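Bondeck retrospective gets its book, and its leaks

By Afia Amegashie
June

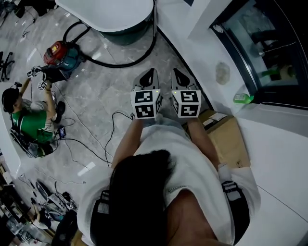

The first full-length study of Bondeck, the small architecture practice that has spent two decades persuading regional councils to build less than they asked for, arrives in bookshops this month from Fullbridge Press. It weighs slightly more than the model of the Hestora library that sits in the firm's front window, a comparison I was able to make with a set of kitchen scales and the patience of the receptionist.

Titled Enough Roof, the book covers 7 buildings in detail and mentions the others in an appendix set in type so small it could pass for a building code. There are a hundred drawings, most of them by hand, and a long central essay by the critic Agarwal, who has been writing about the firm since its first commission, a bus shelter that won a prize and was then moved to face the other way.

The bus shelter gets eleven pages. The shopping centre extension that paid the firm's rent for four years gets a footnote, and the footnote is mainly about the car park.

Readers who come for the Hestora library won't be disappointed, provided they like gutters. Bondeck's best-known work is a long, low building with a single sloping roof that carries all its rainwater to one corner and drops it, in full view of the reading room, into a concrete basin. In a dry year it is a handsome object that children climb on. In a wet year it is considerably louder than a library is generally meant to be. The book prints the correspondence between the architects and the council on this point, and it is the funniest thing in it. "We note your concern about the sound of the water," one reply begins, before going on for three paragraphs about the colour of the downpipe.

Agarwal is an admirer, but a grumpy one, and the essay is better for it. He thinks the early houses are overpraised, calls the rowing club "a very good shed with a very bad kitchen", and spends several pages on whether a building that needs its windows cleaned from a boat can be called low maintenance. He is especially good on the way the firm's fondness for leaving things unfinished has been received by the people who were expecting them to be finished. A school principal is quoted asking when the ceiling was coming. It had come.

There is less about money than there might be. The council figures are public, and anybody with an afternoon to spare can find out that the library came in under budget and the basin didn't, but the authors prefer to talk about light. There is a great deal about light. I marked 70 uses of the word before the end of the second chapter and stopped, having run out of sticky notes.

The photographs are mostly new and mostly excellent. Bondeck insisted that the buildings be shown in use, so we get bikes against the walls, a mop bucket in the foyer of the rowing club, and a noticeboard at the library offering a piano free to whoever will carry it down the stairs. It's a welcome change from the usual practice of photographing public buildings at dawn, as though the public had been told to wait outside until the architects were done. The plans, unfortunately, have been printed across the gutter of the page, so that the main staircase of every building disappears into the binding. Given the subject, I did wonder whether this was deliberate.

Fullbridge has printed 3441 copies, a number the publisher puts down to the amount of grey cloth left on the roll. There is no paperback planned. The cloth marks easily, and my copy already has a ring on it from a mug, which I've decided to regard as the building in use.

A small display of models and drawings from the book opens at the Hestora library later in the month, in the room next to the basin. Agarwal will give a talk at 6 pm on the opening night, with the architects taking questions afterwards. The library advises that, if it rains, a microphone will be provided.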